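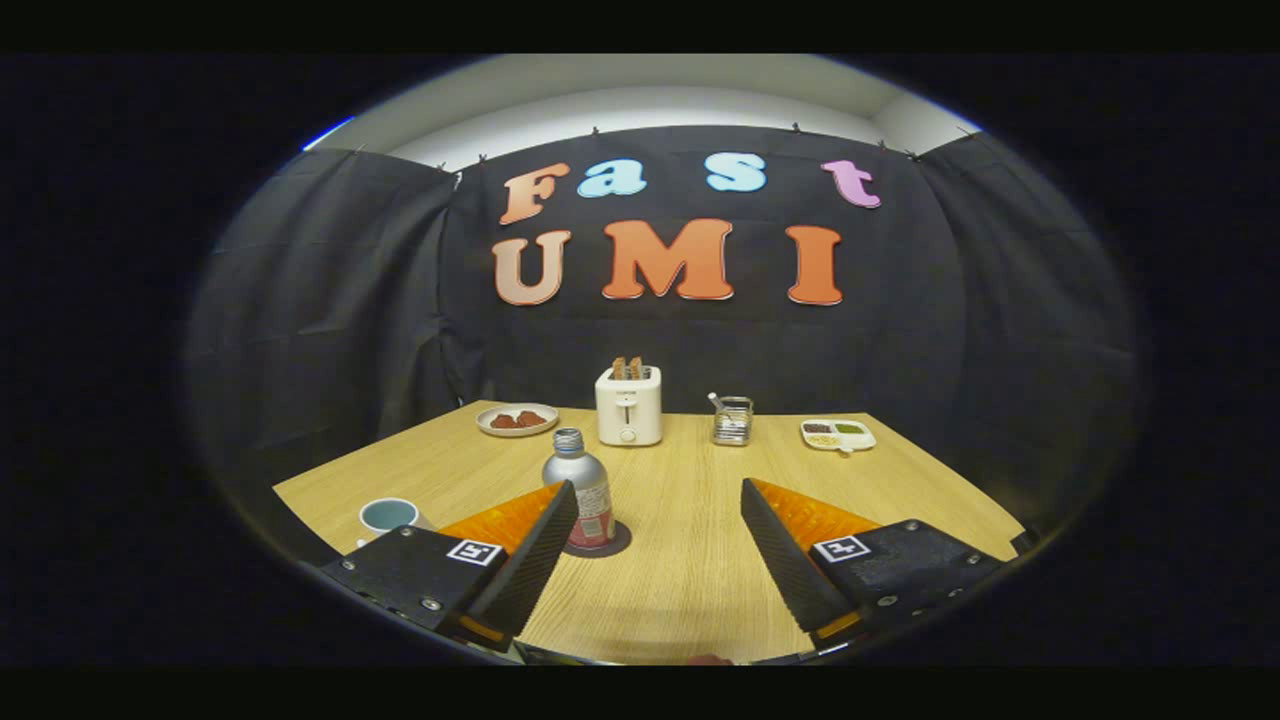
Garrafa de alumínio na base escura, entre os dois dedos da garra manual. Tarefa "garrafa", bancada do café da manhã.

LEIA-ME – Tatatum, subconjunto café da manhã (versão corrigida)

Se você baixou o Tatatum antes de 16 de setembro de 2025, apague e baixe de novo. Sério. A primeira versão saiu com um defeito meu e eu só percebi quando a política treinada nela começou a fechar os dedos cedo demais, bem antes de chegar na garrafa.

O que deu errado

A largura da garra é calculada pela distância entre as duas etiquetas fiduciais, uma em cada base. Até aí, tudo bem. O problema é que, quando uma das etiquetas sumia por alguns quadros (reflexo, borrão de movimento, essas coisas), meu script repetia o último valor válido e seguia a vida, sem aviso nenhum! Em 114 episódios isso coincidiu justo com a hora de fechar. O arquivo dizia "aberta" e depois pulava para "fechada" de uma vez só.

No braço do laboratório Skivach o resultado foi feio: a garra fechava no ar, descia assim mesmo e batia na tampa. Ninguém se machucou, mas entortamos um dedo e passei uma tarde inteira trocando parafuso pequenininho.

O que mudou

– Dos 114 episódios ruins, recuperei 58 por interpolação e conferi cada um no olho. Os outros foram removidos.
– Lacunas com mais de 3 quadros agora derrubam o episódio na conversão.
– Existe um campo novo, largura_valida, quadro a quadro. Use!
– A calibração das lentes é a mesma de fevereiro, não mexi.

O que ainda me incomoda

A lente é olho de peixe e o erro da largura cresce perto da borda. Ainda não medi isso direito. Também não testei com a garra da Dastier, que tem dedos mais curtos, então vá com calma: velocidade baixa, limite de força ligado e a mão perto do botão de emergência.

O carregador do Akande lê a versão nova sem alteração, mas ignora o largura_valida por padrão – ative com usar_mascara: true no arquivo de configuração.

Achou outro episódio com salto de largura? Abra uma issue com o número dele e, se der, o gráfico da largura junto.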